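Drendby Toy and Tool Library
Progress report to the Runico Fund, 5/19/26

Dear Muireann Geraghty,

Thank you again for your patience over the spring, and for the kind note about the roof (now mended, and the quilts survived!). Membership stands at 370 households, which is well up on where we began, and loans since the grant started have reached 2905. Jigsaws and garden tools go out fastest, and we really could lend the hedge trimmer twice over every weekend if we had a second one.
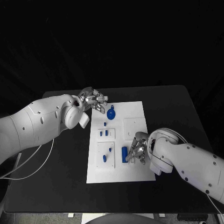
Blue and white pieces laid out on white paper.

Spending so far is £1731, mostly on shelving and the long-awaited label printer. The Kinyua Road branch opened later than we had hoped, as the keys took an age to reach us, but the families there have been lovely about it and the Saturday story corner has filled up nicely. We have held back £1000 for the Stukance village run, which we would like to begin in June, if you are still happy for us to use the money that way.
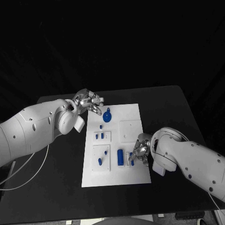 Blue parts and white plates on the board.

One small request: could the next instalment come before the school holidays? The insurance falls due then and it does make things rather tight.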